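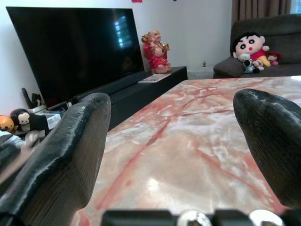
The marble-patterned tabletop in the Claklow meeting room.

Call for participants: shared meals and older renters

Stelach is looking for 13 more people to take part in a study of how older renters cook, shop and eat with their neighbours. We want to hear from people who eat with others every week and from people who almost never do.

You can take part if you:
- are 60 or older
- rent your home, privately or through a housing program
- live within a bus ride of Claklow
- can come to two group sessions in May

Each session runs from 10:30 am to 1 pm and includes lunch. Between the two you'll keep a short food diary — paper or phone, your choice. Spelling doesn't matter and we won't be checking what you spend.

Participants receive $159 after the second session, paid by cheque or bank transfer. Bus fares are paid on the day. If you need an interpreter or a support person, put that in your reply.

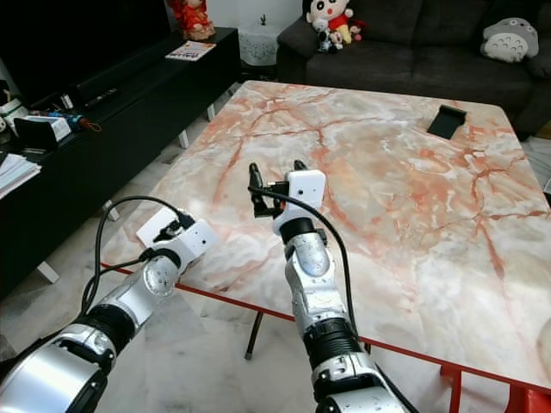
The large square table, with its red edge trim and rounded corners.

Sessions are led by Hawi Chala. They are recorded for sound only, and the recordings are erased once they have been typed up. Your name won't appear in the report. You can leave the study at any time up to the second session, and you'll still be paid for the one you attended.

To apply, write up to 300 words about a meal you shared with a neighbour, or one you'd like to. Leave it with Clémence Maillard at the Claklow front counter, or phone the counter and she will take it down for you. Applications close at 4 pm on the last day of May sign-ups, as posted at the counter.

We use cookies to remember your preferences. Accept all | Manage settings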